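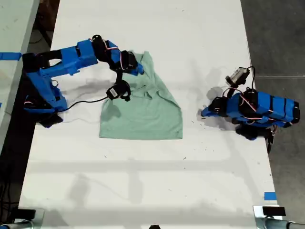 Home | Forums | Bench Arms | Calibration & Maintenance | Search | Log in

Two-arm folding cell: left arm drifts low at the wrist

wukodico_bench
Jun 19, 2023

Two arms on one white table, T-shirt folding. Blue printed segments, hobby-class bus servos, controller board is a Clillix. The left arm does the collar and sleeve pick, the right one parks folded on its side until the hem pass.

After a long run the left gripper comes down low over the shirt. At startup it is fine. After 22 folds it is 3 mm low and starts pressing the fabric into the table, and the shoulder area bunches instead of lifting. Right arm shows nothing like it.

Done so far:
- re-zeroed all joints on the left arm
- swapped the wrist pitch servo for a spare
- retightened both table clamps

No change from any of it. Cycle counter on the left arm reads 3,952. Is this the shoulder servo, or am I missing something?

udham_cell

Shoulder. It carries the whole arm at full reach, and your sleeve pick is close to full reach. Log present position against goal position at the pick pose, once at startup and again after the 22 folds. If the error grows with temperature you have your answer.

sumampouw

I'd look at the wiring before buying anything. The wrist leads on that arm loop around the joint with no strain relief that I can see. On ours a loop like that worked one connector half out of its socket, and the wrist sagged under load because voltage at the last servo was low. It read as mechanical for a week.

udham_cell

He swapped the wrist servo, so he unplugged and reseated that connector. Voltage drop at the wrist wouldn't survive that.

sumampouw

It would if the drop is upstream. It's a daisy chain. Reseating the last plug does nothing for the ones before it. Measure at the wrist with the arm holding pose, not resting.

wukodico_bench

Measured both. Supply is 12.1 V at the board and 11.8 V at the wrist under load. I don't think that accounts for 3 mm.

Position log, shoulder lift joint: error is 4 counts at startup and 18 after the run. Servo case is hot enough that I don't want to keep a finger on it.

udham_cell

There it is. 18 counts at that reach is most of your drop. Two things to do:

1. Add an intermediate pose so the arm waits folded between picks. If it hovers over the collar while the other arm works, the shoulder is holding the full moment the entire time.
2. Check the horn screws on the shoulder. At nearly four thousand cycles they will have backed out a little. Blue threadlocker, very small amount, keep it off the plastic.

sumampouw

Agree on the wait pose. I disagree on threadlocker near printed parts, even a small amount. It crazed two brackets here. We use a spring washer and put the screws on the monthly check.

udham_cell

Depends on the plastic. Never had it on PETG.

sumampouw

Ours were ABS.

wukodico_bench

Mine are PLA, so I went with washers. Two of the four horn screws were loose, one by half a turn. Wait pose is in and adds 14 seconds per shirt, which I can live with.

Ran 22 folds again. Gripper is about 1 mm low at the end and the collar lifts clean. Shoulder error is down to 7 counts.

I also put a spiral wrap on the wrist leads and left a longer loop. The cable from the gripper back to the base still drags on the table, so that gets rerouted along the long segment next.

sumampouw

Leave slack at the elbow when you do. Tie it with the arm fully extended, then fold it by hand with torque off and see if anything pulls.

udham_cell

And log the shoulder again in September. If the error is back over 10 with the screws tight, replace the servo.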